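Wer heute über Sternwarten schreibt, der schreibt meistens über große Spiegel. Ich finde das schade. In Zorkia steht ein Teleskop mit 800 Millimeter Öffnung, und es misst seit Jahren jede klare Nacht dieselben veränderlichen Sterne. Solche langen Reihen kann kein neues Instrument nachholen. 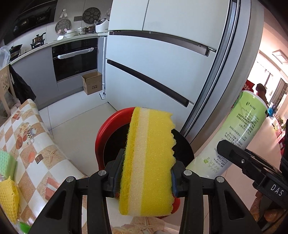 Schwamm und roter Eimer vor dem Kühlschrank.

Im Juli hat man beschlossen, das Programm in 8 Monaten zu beenden. Das Geld soll nach Jernura gehen, für eine Kamera. Ich habe nichts gegen diese Kamera - aber manche Riesensterne brauchen für einen Zyklus bis zu 800 Tage. Wer jetzt aufhört, verliert die Fortsetzung. Meiner Meinung nach sollte man beides bezahlen, wenn auch langsamer.

Weitere Beiträge
Frota: Lohnt sich der zweite Spektrograf?
Lichtverschmutzung im Tal von Pamska
10 Nächte am Teleskop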